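Gollero Community Help: Digital Logic and Development Boards

VGA output holds sync but the picture tears along one column

Posted by Nustdale
Tagged: FPGA, VGA, timing, block memory

I am seeking advice regarding a display controller that I have been developing on a Brirthorpe trainer board for a college unit. The design reads a tile map from block memory and drives a monitor at 640 by 480. The monitor reports a valid signal, and both sync pulses measure correctly on the oscilloscope at the college laboratory. Notwithstanding this, the first pixel of every tile is drawn in the colour belonging to the tile before it, so that each tile has a thin coloured fringe along its left side.

The tile map is held in one block memory and the tile patterns in a second. The address for the first memory is formed from the horizontal and vertical counters. Its output is registered, and forms the upper part of the address to the second memory, whose output is also registered. The colour then passes to the resistor network on the board. The horizontal counter is additionally used, directly, to select the pixel within the tile.

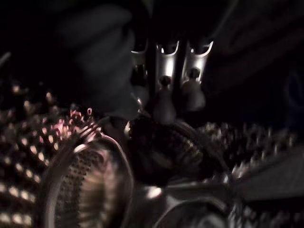
I have attempted the following. I reduced the pixel clock, which altered nothing except that the monitor eventually refused the signal. I exchanged the cable for another. I also rewrote the counters so that they are reset synchronously. The timing report shows no failing paths. In simulation the waveform appears to be correct, although I concede that my test bench examines only the sync signals and the counters, and does not examine the colour output at all.

I would be grateful for guidance on whether this is a memory fault or an error in my own arrangement of the logic. The unit is due for assessment in March and I would prefer not to begin again.

Posted by Roman
Marked as accepted by the original poster

Your memories are in all likelihood behaving precisely as specified. The fault described is characteristic of a pipeline in which the control signals and the data have been delayed by different amounts.

Consider the path taken by a single pixel. The horizontal counter presents a value, and on the next rising edge the tile map memory returns a tile number. One edge later the pattern memory returns a row of pixels. If each memory has one cycle of latency and there are no further output registers enabled, the row of pixels arrives two cycles after the counter value that requested it. By that time the horizontal counter has advanced by two, and you are using the advanced value to select the pixel within the row. At the boundary between tiles you are therefore choosing from a row that belongs to the previous tile. I would expect a fringe two pixels wide from that arrangement. A fringe of one pixel suggests that one of the delays has already been compensated somewhere, perhaps by the way the counter is offset at the start of the line, and you should look for that before you change anything else.

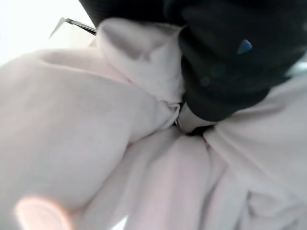 The remedy is to delay everything by the same number of cycles. Create a short shift register for the low bits of the horizontal counter, and a second for the horizontal sync, vertical sync and display enable signals, each as long as the total memory latency. If the colour output is itself registered, which I recommend, the sync and enable signals require one further stage to match. It may help to draw a diagram in which every register is a vertical line and every signal is obliged to cross each line. On such a diagram, an unmatched delay shows up as plainly as the hollow pressed into the pale, bunched cloth in the photograph on this page, with the folds gathered round it. Any signal that reaches the output having crossed fewer lines than its neighbours is the one to correct.

Two further observations are offered. First, confirm in the synthesis settings whether the optional output register on each block memory is enabled. The wizard supplied with many tool sets enables it by default, and the additional cycle is easily overlooked. Secondly, extend the test bench. Load the tile map with alternating values, load the patterns with two solid colours, and have the bench assert that the colour changes only where the delayed counter crosses a tile boundary. In simulation, 2000 pixel clocks will take you through two complete lines, and that is sufficient to expose the error if the vertical counter starts inside the visible region.

Please also ensure that the colour lines are forced to black outside the visible region using the delayed enable signal and not the original. Some monitors sample the black level during blanking, and a stray colour there will tint the entire display.

Posted by member 1909

I had the same problem, it was the cable. Try a shorter one.

Posted by member 343

With respect to the previous reply, a cable fault would not align itself with the tile boundaries. Long or poorly shielded cables produce ghosting or softened vertical edges across the whole display, and the original poster has in any case already exchanged the cable.

I agree with the accepted reply, and would add an alternative for designs in which registers are scarce. The fetch address may be generated from a second horizontal counter that runs ahead of the display counter by the latency of the memories. The sync signals are then left undelayed. The disadvantage is at the start of each line, where the leading counter must wrap during blanking and must already refer to the next row - this is a frequent source of a corrupted first tile. On a board of the size in question I would use the shift registers.

Comment from Nustdale

My thanks to all who replied. The output register was enabled on the pattern memory only, and I had offset the counter by two at some earlier stage without recording it. I have removed the offset and added three stages of delay for the pixel select, with four for sync and enable. The fringe is no longer present. The test bench now checks the colour output, and it reported a separate error in tile 39, where I had mistyped the pattern data.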